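Reusable baskets for a farm share pickup, what do you do about returns?

Posted by Danuta Zalewska
November 26, 2021

I help run the pickup for a small vegetable share at the Trutgate hall. We have 47 households. Up to now we have used cardboard boxes from the grocery store, but they go soft at the bottom when the greens are damp, and we go through more than 160 of them in a season. For next year we would like to switch to woven baskets that people bring back and swap for a full one.

My problem is the returns. If every household takes one home, we need a second set to pack for the next week, and I know from the egg cartons that a lot of people forget. Do you charge a deposit? How much? Also, does anyone wash them between uses, and how, without wrecking the weave? We have a utility sink and a garden hose, no dishwasher.

Ranside Farm does the growing and is fine with whatever we pick as long as the baskets fit two across on their cart, which is 24 inches wide.

Lucyna Wasilewska

We did this for three seasons, so I can tell you what worked for us.

Deposit: yes, charge one, and collect it with the share payment in the spring. Don't take cash at the door. We tried that the first year and spent half of every pickup making change. Set it at what a replacement basket costs you, including shipping. People who lose one have paid for it and you don't need to chase them.

Forgotten baskets: keep a stack of paper grocery bags by the table. No basket, you tip your vegetables into a bag and go. After a couple of weeks of carrying potatoes in a bag most people remember.

Shape: get rectangular ones. We started with round and they wasted a lot of room in the car. Woven ones like these are about the right idea. 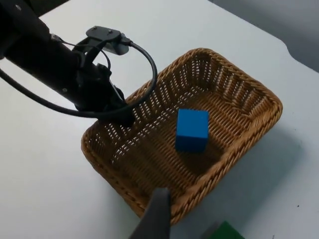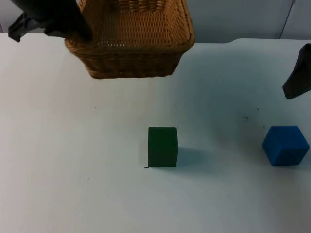 Measure across the rim before you order, since the sizes in catalogs are often for the base. With your cart you want nothing over 12 inches on the short side, and I would go for 11 so you can get your fingers between them.

Washing: don't soak them. Knock the dirt out upside down, go over the inside with a stiff dry brush, then wipe with a cloth wrung out in water with a little dish soap. Dry them in the open air with space between them. If you stack them damp they get mold in the corners and the smell does not come out. For carrots and beets we put a sheet of newspaper in the bottom, and then there was hardly anything to wash.

Number them on a tag tied to the side and write the numbers next to the names on your pickup list. Marker on the weave rubs off.

Sotiropoulos

just use plastic crates, they hose off in 2 seconds and they stack. we got ours from a bakery that was closing

Droreo

I agree with most of what Lucyna wrote, but I would not make the deposit the full price. We did that and lost a few of the older members, who didn't like the bigger bill up front. Half was enough to get ours back. Also buy a few spares at the start. We went back for more the next year and the same size was no longer sold, so now we have two kinds and they don't nest.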